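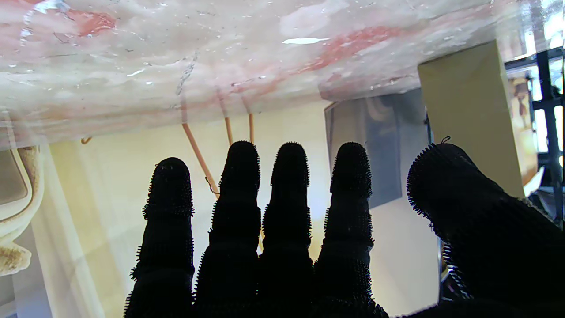

Fingers up.

I've been arguing with my sister-in-law Marloes about ironing since May, and I'd like to put my side down where she can't interrupt me. I think we should all stop. Shirts for a wedding, fine, iron those. But pillowcases? Dish towels? She does her dish towels!

I grew up in Mondham, in a house where the ironing board never got folded away. It lived by the back door and you turned sideways to get past it. My mother gave up every Sunday evening to that thing, and as a kid I figured it was just part of the weekend, like the roast. I did it too for years after I moved out, mostly out of guilt (she'd visit, she'd look at my collar, she'd say nothing). 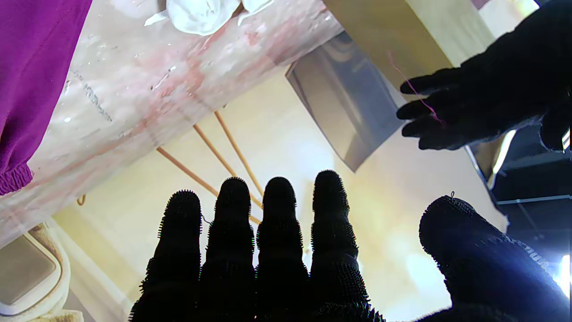
Then my iron died, a Vanhove that cost me nearly 200 dollars, and I didn't get around to replacing it. Two months went by. My friend Hauwa Akande, who notices everything, didn't notice. My boss didn't either. I hung things up while they were damp, gave them a good shake, and went to work looking pretty much the way I always had.

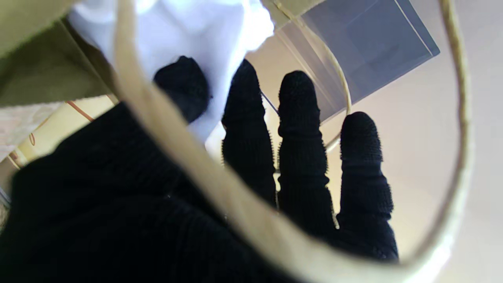
Marloes says wrinkles tell people you don't care. I say they tell people you own fabric. Cloth is supposed to bunch up when something pushes on it, and all it takes is a fingertip pressed into a white cloth, like the gloved one there, already crumpled. You can flatten it on Sunday and by Monday lunch your elbows have undone the lot. I can't get worked up about that anymore, and I don't see why she does.

She does have a point about linen, I'll give her that. Linen looks like a paper bag if you leave it alone. My answer is that I don't buy linen. She's offered me her old iron twice now, and I've told her she can keep it in her closet with the 500 napkins.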